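**Speaker notes: Collection boxes and the people who host them**
Ovley Hospice Charity, supporters' meeting, Warkent
Speaker: Pouran Alipour, Community Fundraising

*(Slide 1. Wait for the doors to close.)*

Good evening, and thank you for coming. My name is Pouran Alipour and I look after community fundraising at Ovley. My colleague Fedir Karpenko will speak after the break on the autumn raffle, so please hold any raffle questions for him.

My subject tonight is the collection box. It is the oldest form of giving we have and it receives the least attention at meetings of this kind. I would like to report on the past year, set out some changes to the way boxes are issued and emptied, and ask for your help with one part of the county.

*(Slide 2. Map of hosts.)*

At the end of March we had 372 boxes out on counters, bars and reception desks. Of these, 148 are in Warkent itself. The rest are spread along the valley as far as Plekwood, where we have had very little presence until now.

Every box has a host. The host is the person who has signed for it, and that signature matters. Under our agreement the host keeps the box in plain sight, keeps the seal unbroken and tells us if it is moved, damaged or lost. The host does not open the box at any time, even when it is full.

*(Pause. This point has caused difficulty. Do not name the shop.)*

If a box is full, please telephone the office. We will arrange a collection within the week. If the seal has been broken by accident, please telephone all the same. We record it, replace the seal and carry on. There is no blame attached to reporting it.

*(Slide 3. The new seal and the new label.)*

From June all boxes will carry a numbered seal and a new label. The label shows our registered charity number and the office telephone number in larger print. Several hosts asked for larger print and we are grateful to them. Old boxes should stay where they are until a collector brings the replacement. Please do not post them back to us. Postage on a box of coins is considerable.

*(Slide 4.)*

Collectors work in pairs when coins are counted, and both sign the slip. The host is given the top copy. Where a host wishes to be present at the count, the count is done on the premises. Otherwise it is done at the office, normally by the following morning, and a receipt is sent. Each collector carries a badge with a photograph and a letter of authority. Hosts should ask to see both, including from collectors they know well.

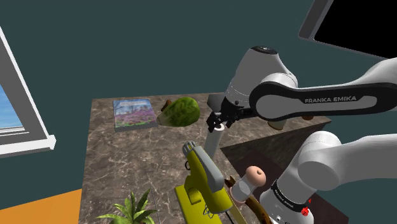
*Slide 5. Computer rendering: marbled stone worktop, teal wall.*

*(Leave slide 5 up through the section on placing.)*

I turn now to where boxes are placed. Our best results come from counters where the customer stops to pay and has a hand free. A box beside a card reader does less well than it did, though it still does better than one on a windowsill or a shelf by the door. We ask hosts to chain the box wherever the counter allows, and we supply the chain.

Some hosts have asked about contactless giving points. We are trying one at the Antoniuk bakery, by kind permission of the family. In its first quarter it took £675, and the ordinary box on the same counter took £300 over the same period. We are pleased with both figures. One shop is a small trial, and the board will look at it again before any more units are ordered. The monthly charge for the unit is paid from the fundraising budget and is shown in the accounts.

*(Slide 6. Plekwood.)*

Plekwood is where we need help. Our nurses visit families there every week and there are only a handful of boxes. If you know a shopkeeper, a publican or a surgery manager in the village, I would ask you to introduce us. A short telephone call is enough. The office will do the paperwork.

We also need two more collectors with a car for the Plekwood round, which takes one morning a month. Mileage is paid. Training is given in the office and lasts two hours. Two references are required.

*(Forms are on the table by the tea urn. Hold one up.)*

Before I take questions, I should like to thank the hosts who are here tonight. Some of you have kept a box for longer than I have worked for the charity.

*(Questions, ten minutes. If asked about foreign coins: yes, we accept them, and they are sorted and sold by weight twice a year. If asked about the closure of the bank branch: refer to the finance office. Break at 8.15, then Fedir.)*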